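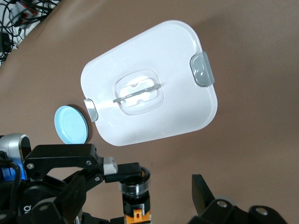 January, lids bench, late afternoon

Good day on the lids! 347 cycles logged since the morning start, and for the first time I spent most of the shift doing something other than turning boxes the right way up. Writing this while I still remember the order of things.

Where we are, for anyone picking this up after me. The arm has the clip lids and the small caps, and people have everything that needs a decision. So clip feel, scratches, odd mouldings and the final shut-and-shake stay with us. The picking and placing, which is the bit that gave half the bench sore wrists by lunchtime, goes to the arm. I was a sceptic about the split in the autumn and I'm happy to write down that I was wrong.

Lids first. Picking by the handle bar is finished as an idea. The bar folds, so it gives when you close on it, and the lid swings round and arrives crooked. We ran 200 on the bar and 283 on the rim for a fair comparison, and the rim wins easily. The clips are the thing to watch. If one is standing up a bit the finger can catch it on the way in, so the approach now comes at the two plain sides, square on to the rim. Slower by a hair, much calmer to stand next to.

Light still bothers the lids. The handle well is shiny and the middle of it goes very bright under the overhead lamps, and the software sometimes takes that bright patch for the edge. Turned the left lamp down and it was better straight away. I want to try a matt shade on both before anyone touches the settings again. Please, please leave the threshold alone until then.

Caps. Lovely little things to pick when they have space. Right up against a lid clip they're a pain - the finger has to come down in a gap that isn't there. For now Wolis (our name for the sorting script, for the new people) takes the lid first and comes back for the cap. Works, but the order is fixed in the script and I'd like it to choose for itself depending on which is in the way.

Two stops today that needed a person:
11.20 - lid placed upside down in the tray. My fault, I'd loaded that stack the wrong way.
14.05 - cap dropped at the tray edge. Lowered the release height by 2 mm and carried on.

Now the people side, as I said I'd keep notes on that as well. Yara Tannous had the bench with me from ten. She has packed lids by hand longer than any of us and she spotted the clip problem by ear, from the click, well before I'd found it in the log. We've started a proper sheet for that kind of thing. It's hung on the Oltano cupboard, pencil on a string, write whatever you hear or see even if you can't explain it. Half a line is fine.

She also asked for the run speed to be shown somewhere you can read it from the packing side. Fair point! At the moment only the person at the screen knows whether the next tray is a minute off or ten, and everyone else is guessing when to stretch their legs. A cheap display would do it. I've put it on the list for the Gerbridge order.

Breaks are an open question. The old rhythm was set by hands getting tired, and now the arm doesn't slow down after lunch and we do. Yara would like us to swap between bench and screen every hour, which also means more people learn the screen. I'm keen. It does mean training, and I'd want each person to do a full clear-and-restart with me standing by before they're left with it.

Tomorrow
Matt shades on both lamps, then repeat the rim run
Mixed trays, lids and caps touching on purpose
Tie back the cables at the far corner of the bench
Ask Yara to go through the sheet with me at the end
Find out who has the good torch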